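# How to plan a fall weekend at Flirnham on a small budget

Wednesday, October 23, 2019

Flirnham is cheapest between the end of leaf season and the first ski weekend. Most of the trails are open, the lake road is clear, and the rental cabins drop their rates. The steps below are in the order you should do them.

## 1. Pick your two nights

Sunday and Monday nights cost the least. If you can only come on a weekend, skip the one with the harvest market, when the whole town fills up. The cabins at Celtilis run $321 for two nights at this time of year. In July the same cabin is $408, and you have to take it for three.

## 2. Book the cabin before anything else

Call the office instead of using the online form. The form doesn't show the cabins on the upper loop, which stay open until the water is turned off. Ask for these things when you call:

- a cabin with a working wood stove
- the late checkout (free on weekdays)
- a parking spot at the top of the hill if you don't have snow tires

Linens are extra. Bring your own sheets and towels if you have room in the car.

## 3. Buy food on the way in

The general store at Flirnham closes at 5 in the off season and has very little fresh food. Stop in Fludside, which has a full supermarket just off the highway. It's also the last cheap gas. From there it's 11 miles to the cabins, the last few on gravel.

## 4. Choose one long walk and one short one

The long walk is Kurup Ridge. It climbs 400 feet from the lower lot, most of it in the first half hour, and then levels out along the top. Start before noon. The sun goes behind the ridge early and the trail down gets icy in the shade.

The short walk is the lake loop — flat, fine for kids, and good in light rain. Dogs are allowed on both but have to be leashed near the dam.

## 5. Pack for cold mornings

Days can still be warm enough for a T-shirt. Nights are often below freezing. Bring a hat, gloves, a headlamp and shoes you don't mind getting muddy. Cell service is poor past Fludside, so download your map at home.

## 6. Close up the cabin

On the last morning, let the stove burn out, take your food out of the refrigerator, and bag the trash. The dumpster is by the office and has a bear latch — push down on the handle, then pull. Turn the heat to low, but leave it on. Drop the key in the slot if the office is closed.
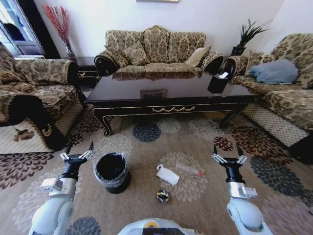 Deposits are returned to your card within a week. If yours isn't, call the same number you booked with and have your cabin number ready.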